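Cleaning a smart toilet: what cloth do you use under the lid?

Bathrooms and Plumbing > Cleaning and upkeep
428 views

castico_lane
Posted 21st July
We had a smart toilet put in when the downstairs loo was redone and I am still working out how to clean it. The old one got bleach and a brush and that was that. The booklet for this one says no bleach, no scouring pads, nothing abrasive on the seat or lid, and then doesn't say what you should use.

The bowl is fine. My trouble is the back, where the seat meets the housing. Dust and splashes collect along there and kitchen roll just leaves bits behind. At present I use a blue microfibre cloth, the ribbed looped sort, folded up thick so there's something to press with.

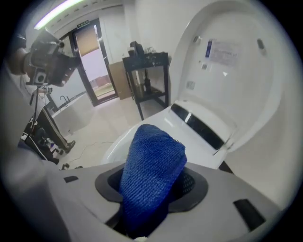 I do the lid first, inside and out, then the seat, then along the dark strip at the hinge end, and the rim last. Warm water with a drop of washing-up liquid. It comes up shiny but I get smears on the lid when the light is on. Is it the cloth or the soap?

Second question, does anyone take the label off the inside of the lid? Mine has been left on and I go round it.

Drorkitwood
It's the soap. A drop is usually too much on gloss plastic. Wipe with plain water afterwards and dry with a second cloth. I have had one of these seats for three years and never used anything else on the lid.

buenaventura_b
Disagree about the cloth. Looped microfibre holds too much water for a lid like that. I'd use a flat glass cloth for the lid and keep the looped one for the rim and round the bolts. A pack of 20 cost me next to nothing and they go through the wash at 60.

Drorkitwood
Wring it out properly and it doesn't hold too much water. I can't see the need for two sorts of cloth in one small room.

buenaventura_b
You have just told him to use a second cloth.

Drorkitwood
A second one of the same sort.

Ya-wen Tai
I clean holiday lets and four of them have this type of toilet. Turn it off at the wall before you wipe near the hinge, otherwise the lid or the spray can start up while you've got your hand in there. Put the water on the cloth and don't spray the seat directly. For the groove at the back I use a soft toothbrush with the cloth wrapped over it.

On the label, read it before you do anything. If it's the safety one, leave it on. In one flat somebody had picked half of it off and the glue went grey, and it took me 25 minutes to get the lid looking decent again.

droletti
Agree with Ya-wen about the label. Ours was peeled off in August last year and you can still see the rectangle where it was.

Does the seat lift off on yours? Some have a button on the side and the whole thing slides forward. There is a lot more muck under there than you'd think.

castico_lane
Thanks all. Label is staying. I tried plain water and a dry cloth after and the smears are nearly gone, so I'll give Drorkitwood that one. Haven't found a button yet, will look in the booklet tonight.

buenaventura_b
Still say try a glass cloth on the lid.

droletti
If there's no button, check underneath on the right. Mine is small and the same white as the rest, so I missed it for months.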